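Millness Students Teach a Simulated Hand to Put Away Groceries

MILLNESS - The robotics club at Perrin Technical High School meets at the back of the computer lab, where its 12 members spend most of the semester on a single assignment: getting a simulated hand to pack a basket.

"We wanted a task that anyone in the building would understand," said the club's faculty advisor. "Students can tell right away whether the groceries went in."

The club builds its practice scenes in Greltetti, the simulation program adopted by the school last year. Members have recorded 1,598 attempts so far. Of those, 732 met the club's standard for a clean placement, according to the advisor.

One student, a junior in charge of the grasping work, said cans and boxes call for different plans. "With a can, you wrap the fingers around it," the student said. "A box of butter on its edge will tip if you come in too wide, so we slow down there."
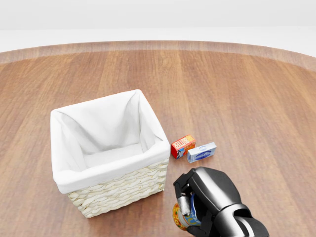

Preparing for the Asteo Challenge

The club will enter 2 teams in the Asteo Challenge, a regional student contest held in December. Each team submits its control program in advance and answers questions from the judges.

The advisor said the written record counts as much as the program. Students log every change they make - even the ones they later take back - and review the log together before the lab closes at 5 p.m.

"I used to change three things at once," the junior said. "Then I could not explain the result to my own team."

Students in all grades may apply to join the club through the main office.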